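Do you need to oil it every month?

Apr 5, 2019

I bought a kitchen bench top from Prarkivitz in August and it came with a care leaflet. The leaflet says to oil the wood every month, forever, with Drendik oil, sold by Prarkivitz in a tin the size of a shoe polish. You can see why I had questions.

My neighbour Roxana Henao has had the same timber in her kitchen in Colletstead for 12 years. She oils it when it looks thirsty, which by her reckoning has been 7 times. She uses plain mineral oil from the chemist. I've put my elbows on that bench more times than I'd like to admit and there's nothing wrong with it. 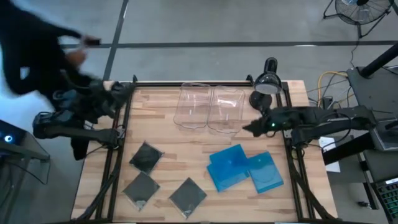
The monthly rule seems to have come from people who sell oil. I asked at the shop and was told the wood would "starve" without it, and wood is dead, so I'd like to know what it's eating. The other claim is that a good oil evens out the colour. Why would you want that? Butcher block is narrow strips, pale tan next to beige next to a darker brown, and the mix is the reason most of us pick it over a plain slab. If you want one colour, buy paint.

Yeison Huanca wrote in after my last post to say his went grey near the sink and he blames skipping the oil. Maybe. He also told me he leaves wet tea towels on it overnight, so I'd try stopping that first and see.

I've done mine 2 times since August, with the cheap stuff. A reader suggested Bedoya wax on top for 100 dollars a tub. I'll pass, thanks. If mine splits by next winter I'll post the photos and eat my words.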